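Can I still fix my withholding this year after a divorce?

Judite Patrício
July 18, 2025

My divorce went through last December and I never touched the W-4 at my job at Festance. I'm still down as married filing jointly. A coworker looked at my pay stub and told me I'm going to owe a bunch next spring. I make decent money, no kids, rent an apartment in Borwood, and I get a small amount of spousal support every month (it's in the decree). Do I have to wait until January to change it, or can I turn in a new form now? And does the support count as income or not? My ex says yes, my sister says no, and I'm getting a headache.

Omid Heydari

You can hand in a new W-4 any time you want, no need to wait. I was in the same boat two years ago and didn't catch it until I filed. I owed $1,469 — not a fun evening! Check the "single or married filing separately" box, and then look at the extra withholding line, 4(c). You've had half a year of too little coming out, so the new status by itself won't catch you up. Take what you think you'll be short, divide it by the paychecks you have left, and put that number there. I was $600 behind the second time I checked (side job, long story) and spreading it out made it pretty painless.

On the support, if your divorce was final last December then it falls under the newer rules. You don't report it on your federal return and your ex doesn't get to deduct it. Your state might do its own thing, so look that up.

Bepari

What he said. Your sister wins. Also change your state form if you have one, payroll won't do it for you. Mine at Kurkudgate took two pay periods to show up and I had to email them twice.

Judite Patrício

Thank you both!! I did the math at lunch and I'm going to be short $511 if I switch now, so I'll split that up on line 4(c).
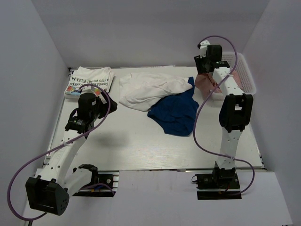 The state form is next on my list, and I'll check the stub after a couple of paydays to make sure both changes went in.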